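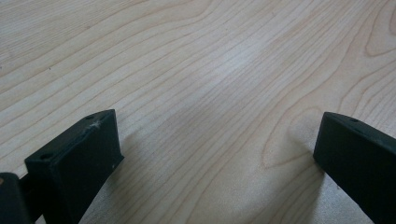
Table top, item 1. Tiny dark speck toward the upper left, pale finish otherwise unmarked.

Oleck Offices, Vass Building
Room 251, furniture and room safety walk-through
June 2022
Filled in by: Krisztina Juhász
Key: OK / OK with comment / Fix / Not checked

Hi all, same form as last time, and I've typed my comments straight under each line so you don't have to squint at my handwriting again. If your name is next to something at the bottom, please have a look at it before the next walk-through. Everybody else can skim.

SECTION A. THE TABLE

1. Surface sound, no cracks, no raised edges
OK with comment
I ran the flat of my hand over the whole top, slowly, both directions, and picked up no splinters and no snags. There's the one tiny dark speck and I went back and forth on whether to write it up. I rubbed it with a fingertip and I can't feel it at all, so I'm calling it part of the wood and leaving it alone. Please don't go at it with a scouring pad! I love this top, by the way. The grain has those long wavy bands and then big arches and loops in between, and I always end up staring at it in meetings.

2. Surface clean
OK
Wiped with a barely damp cloth and dried straight after. The form still says to use the Vusamico spray, but the bottle on our shelf is the one for glass, and I didn't want to try it on this finish. Could somebody correct the form or buy the right bottle? Either one is fine with me.

3. Glare
OK with comment
The finish is smooth enough to throw the light back, and you get a soft bright patch on the wood that washes the grain out a bit. It's mild. You notice it mostly when you're reading something flat on the table and have to tilt your head. Two people brought it up in the spring and I said I'd write it down, so here it is, written down. I don't think it needs a fix. A desk pad would sort it out for anybody who's really bothered.

4. Corners and edges
OK
Rounded corners, and what a difference from the old table, which got me in the hip more times than I want to admit. I checked the edges by feel all the way along. No sharp spots.

5. Size matches the inventory sheet
OK
The sheet says Sovodetti, 1200 mm on the long side, and my tape says the same. (Last year's form had it down in inches, wrongly, and we spent half a morning looking for a table that didn't exist.)

6. Legs, feet, wobble
OK
Leaned on each corner in turn, then sat on the edge, which I know we tell people not to do. Solid. I tightened one bolt by a quarter turn and it probably didn't need it.

7. Anything sticking out from under the top
OK with comment
There's the small gray clip at the right-hand edge, down toward the near corner. It only pokes out slightly. I'd still like it slid farther under, seeing that it's right at sleeve height for anyone walking past on that side. I left it where it was until I know who put it there. If it's yours, shout.

SECTION B. FLOOR AND WALKWAYS

8. Carpet flat, no lifted seams
OK
Gray carpet, flat everywhere I walked. I did the shuffle test – dragging my feet like a kid in socks – all the way around the table and didn't catch on anything. It looks brighter on the right side where the light falls on it, and I got down on my knees to be sure it was just the light and no fading. It's just the light, as far as I can tell.

9. Cables clear of where people walk
Fix
A black cable comes off the left edge of the table and loops across the carpet. A loop is exactly the shape that gets a toe. I'd like to see it run straight along the floor and covered, or taken around the far side where there's less traffic. We have a cable cover in the supply closet (gray, bottom shelf, behind the paper towels) and it's just sitting there. Same goes for anything that hangs off the near side of the table: keep it short and keep it off the floor.

10. Floor markings
OK with comment
The small black square outline on the carpet by the left side of the table is still there. Please leave it. I checked that it lies flat and doesn't lift at the corners when you scuff it. If it ever starts to peel, tell me and I'll redo it, but don't pull it up yourself and leave the sticky stuff behind.

11. Clear width on the way to the door
OK
820 mm at the narrowest point with the chair pushed back as far as a normal person pushes a chair back. I measured it that way on purpose. Measuring with everything tucked in neatly tells you how wide the room is on a day when no one's in it, and I'd rather know about the other days.

SECTION C. SEATING

12. Folding chair locks open
OK
Opened and closed it several times. It clicks where it should and it stays put when you shift your weight around. Keep your fingers out of the hinge when you fold it, please, I say this with love and with a small scar.

13. Seat and back padding
OK with comment
Both padded, both in decent shape, no splits that I could find on the black covering. The padding's a bit tired if you sit there for a whole afternoon. I'm not asking for a new chair. I'm just saying I wouldn't argue with one.

14. Chair parked safely
OK
It lives beyond the far edge of the table, and I like it there. The legs are thin metal and they're easy to miss if the chair is standing in the middle of the floor, so back it goes when you're done. Folded against the wall is fine too, as long as it's not the wall with the heater.

SECTION D. FOOD AND SMALL ITEMS

15. Food kept closed when not in use
OK with comment
Okay, the snack box. I want to be fair about this, because I'm one of the people eating from it. The sticks are all individually wrapped, so I'm not worried about hygiene with the lid pushed back for a while. What I'd ask is that the green lid goes back on at the end of the day. We had ants in October, remember? It took us ages to get rid of them, and they came for a single open packet.

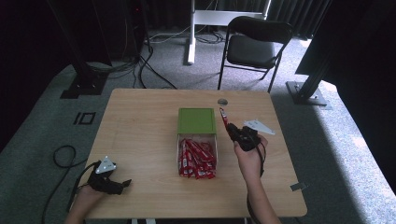 The other thing is how full the tray gets. When the sticks are piled in every which way, the ends ride up over the front rim, and then the lid won't sit down properly and somebody leans on it. Lay them flat, same direction, and take a few out if it won't close. There's room in the kitchen drawer for the extras.

And wrappers go in the bin with the lid, over by the door. The paper basket gets emptied only once a week and it starts to smell sweet by the end of it.

16. Box stable, not near an edge
OK
It sits well in on the table, a little left of the middle, and that's a good place for it. Nothing to knock it off with your elbow, and everybody can reach it. If you need the table space, put the box on the windowsill and not on the floor. I've already stepped in one box of snacks in this job.

17. Loose small items on the table
OK with comment
One small round silver disc, over toward the far edge. It could be a coin, it could be some kind of marker, and I didn't want to guess and pocket it. I've left it exactly where it was. Small flat things like that are what the vacuum finds if they roll off, so if it belongs to you, give it a home. If no one's claimed it by the next round, it goes in the dish at the front desk.

SECTION E. THE REST OF THE ROOM

18. Lighting
OK
All working, no flicker. See item 3 for the shiny patch.

19. Outlets and plugs
OK
No scorch marks, no cracked faceplates, nothing warm to the touch. The outlet nearest the door is stiff and you have to push. I've asked the Vass Building people to look at it while they're doing the hallway.

20. Window opens and closes
OK with comment
Opens fine. Closing it takes two hands and a bit of temper. I've put a drop of oil on the catch and I'll see if it's better next time.

21. First aid kit in place
OK
Full except for the small bandages. I've restocked those from my own drawer, so I'd appreciate a box back.

22. Exit sign and map
OK
Map is the current one. It's hanging a bit crooked and I straightened it, and I expect it'll be crooked again by lunch.

23. Smoke detector
Not checked
The ladder was out on another floor. I'll come back for this one and initial the paper copy by the door.

TO DO

Item 9, cable off the carpet or under the cover: whoever's using the table that day. Please do it first, it's the only real Fix on the list.
Item 2, correct spray or correct the form: supplies.
Item 7, gray clip: owner, please get in touch.
Item 15, lid back on at night: all of us, me included.
Item 17, silver disc: owner, same.
Item 19, stiff outlet: building.
Item 23, smoke detector: me.

If you spot something I walked right past, scribble it on the paper copy next to the door, with your initials so I can come and ask what you meant. Last time I got a note that only said "the thing is loose" and I spent a good while wiggling everything in the room. It was the coat hook.

Krisztina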